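Garment handling, unit 10 – folding and presentation
Handout for the practical, Ultstead site. Bring this with you, no spare copies.

Recap from last time: sorting, shaking out, checking seams. If you missed it, read the Doucet booklet, the bit on knits.

Today – T-shirts. Looks easy, isn't marked easy.

Before you start
Table clear and wiped. One garment in front of you, the next one off to the side. No drinks on the tables please.

Method (flat fold)
Lay shirt out, front down. Smooth from the middle outwards.
Side in to about a third, sleeve back on itself. Same on the other side.
Hem up – first turn small, second turn to just under the collar.
Turn over. Print should sit flat and readable.

Common faults
– sleeve left poking out at the top. Most frequent one by far. Go back and tuck, don't press it down and hope
– hem doubled unevenly, gives a thick edge and the pile leans
– bunching near the shoulder, usualy from pulling one side only
– print creased across the middle. Thick prints crack if left like that, so refold

Light cotton jersey slips. Hold one side while you move the other. Don't drag the whole shirt towards you.

Stacking: 17 to a pile, all folds facing the same way. Zoteo shelf depth is the standard we use, see the Nevberg sheet for sizes.

For the assesment in March: one shirt folded from crumpled, one refolded from a bad fold, then a written note on faults, roughly 831 words max (yes, odd number, it's the form). Hand in by 2000 hrs.
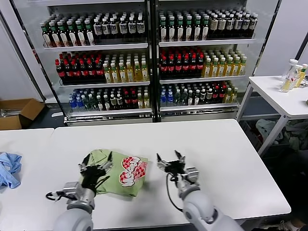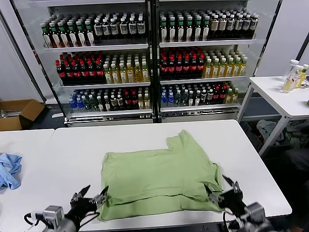
Fig. 1 and 2. Light green T-shirt, fold not finished. Sleeve-shaped flap at top right in fig. 2.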